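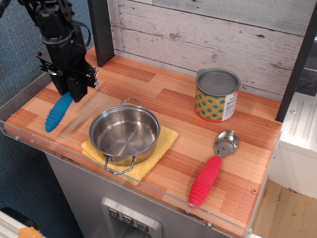
Small Kitchen, Real Pot

Start with the pot. Always the pot. People shopping for a play kitchen look at the doors, the knobs, the little clock, and they forget that a kid is going to spend the whole morning moving one thing from here to there and back.

I spent most of January looking at play kitchens for this piece. In Ultmont, in Grenport, in a back room on Alvarado Street with the heat off. Fancy ones, plain ones, one with a doorbell (why). Prices ran from nothing, left on a curb, to around 800 dollars for a painted thing my own kitchen would be jealous of. The expensive one came with felt eggs and a plastic pan that weighed less than a sock. My nephew gave it four minutes.

Weight matters. So does noise. Metal on a counter sounds like dinner, and kids know what dinner sounds like. A steel saucepan from the camping aisle beats most of what comes in the box, and you can wash it properly when someone makes soup out of yogurt.
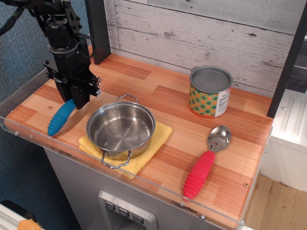
Counters get the least thought and take the most abuse. Stickers, markers, a tooth once. Stick-on wood pattern is fine, I've come around on it, the stripes hide a lot. What I'd copy tomorrow is the strip of clear acrylic standing up a little along the front edge, held on with small screws. Peas stop there. Spoons stop there. And you can still see thru it, so nothing looks fenced in. Then a cloth under the pot, folded, any old yellow towel, and the banging drops to something you can take a phone call over.

Next, food. Real cans if you can stand it, and check the rims. Run your thumb all the way round before a child does. Anything sharp goes in the recycling. Bright labels hold up longest as toys, kids will pick dots over a photo of beans every time, and the small print gives early readers something to pretend with. Stand them at the back by the wall, where an elbow won't get them.

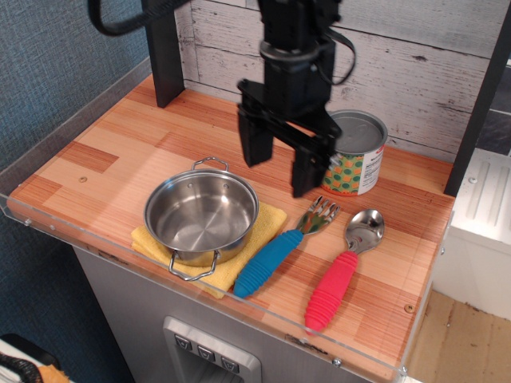

Then flatware, and keep it short. A couple of pieces with fat ribbed grips, metal at the business end, each one a different color. Color does the arguing for you. Blue is yours, red is hers, done. I saw a drawer in Grenport with so many wooden spoons in it that the kids had quit cooking altogether and were building a raft.

Hooks, no. Everybody buys hooks. Stuff ends up lying on the counter anyway, at an angle, handle toward whoever used it last, same as at my house. Leave it there. Tidy at night if you must.

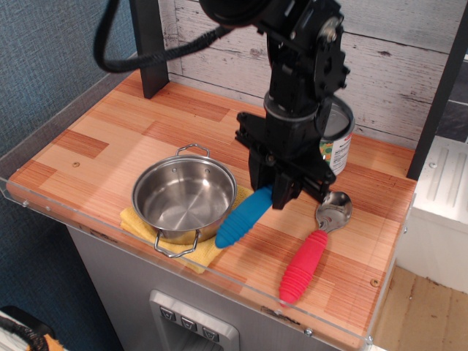
Wing-sze Hsiao disagrees with me about the cans and told me so twice. She'd use wooden ones until a child turns 7, she said, and she would put the money saved on hooks toward a second pot, becuase sharing one is where the crying starts. Fair. Yu-ting Shek took her side on the pot and mine on the cans, then wanted to talk about faucets for half an hour.

So, faucets. Real ones, secondhand, not plumbed in. Trostuseo in Ultmont keeps a bin of them by the door and lets you try the handles before you pay. Get one that turns stiffly. Bring a wrench and something to wrap it in, they don't have bags.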